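3. Setting and Methods

3.1 Where the work was done

Haltenau is a river town that has been losing its repair shops for most of a generation. When we began our visits, the town still had a cobbler, two bicycle shops, a clock repairer who opened on alternate mornings, and a shared workshop on Moura Street where residents could bring in a lamp or a toaster and sit with someone who knew a bit more about it than they did. We had come meaning to study the shops, and we did, but the shared workshop kept pulling us back, partly (we may as well admit) for the coffee, and partly for the way people there talked about the things they owned while somebody was working on them.

That kind of talk is the subject of this paper. Earlier writing on household repair has mostly asked whether people repair, and how much money or material is saved when they do. Those are good questions and we lean on the answers in Section 2. What we wanted to understand was a smaller matter: how a person comes to decide, sitting at a table with a broken thing in front of them, that it deserves another afternoon of their life.

3.2 The survey

We started with a short paper survey, mailed with the town newsletter in June to all 1,711 households on the Haltenau list. It asked which household items had broken in the past year, what had been done with each, and who in the home had made the choice. We received 599 completed forms, a return of 35 percent, and we remain grateful to everyone who filled one in, especially those who kept going onto the back of the sheet. The back of the sheet had been left blank by accident. It became one of our better sources, and we have coded those notes together with the printed answers.

The forms came back unevenly. Older households answered more readily than younger ones, and the apartment blocks by the Setico mill were thinly covered, so we have not tried to weight the results up to the whole town. Readers who would like town-wide estimates should treat our percentages with a good deal of care.

3.3 Interviews and table visits

From the returned forms we invited 50 people to a longer interview, choosing them so that renters and owners, and people living alone and in families, were all heard from. Each interview took place in the person's own kitchen or at the workshop, whichever they liked better. We asked them to bring one object they had mended and one they had given up on, and we let the conversation wander. Some of the richest passages in Section 4 come out of long detours about a grandmother's mixer or a radio bought with a first paycheck.

We also spent 16 sessions at the workshop itself, sitting beside people as they worked and writing notes by hand. Hands matter a great deal to this material. People would stop in the middle of a sentence to turn a screw, and the sentence that came afterward was often a different one from the one they had started. Our notes therefore mark pauses in the handwork as well as pauses in speech, and Figure 1 gives some sense of the reach and lean of a person busy with a tool.

Figure 1. A person leaning in with one arm extended, a handheld device in the hand.

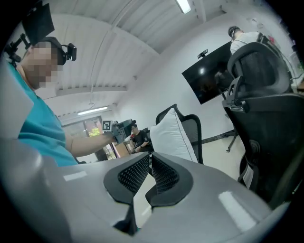
3.4 Coding the material

Interviews and notes were read through twice by each of us before any codes were written down. We then built a first list of codes from a dozen transcripts, tried it on another dozen, and threw out nearly half of it. The codes that lasted fell under four headings: attachment, thrift, know-how, and obligation. The last of these surprised us. Many people felt they owed the repair to someone, often the person who had given them the object, and sometimes to a person who had died.

Where we disagreed about a passage we talked it over until one of us gave way, and kept a log of those talks. The log was useful later on, when we found that most of our disagreements sat between thrift and obligation. A man who darns his father's socks may be saving money or may be doing something else altogether, and his own account of it may change from one visit to the next. We let such passages carry both codes.

The interview guide was adapted from one used in the Dulent household study, with the questions on income moved to the end, where people seemed more at ease with them.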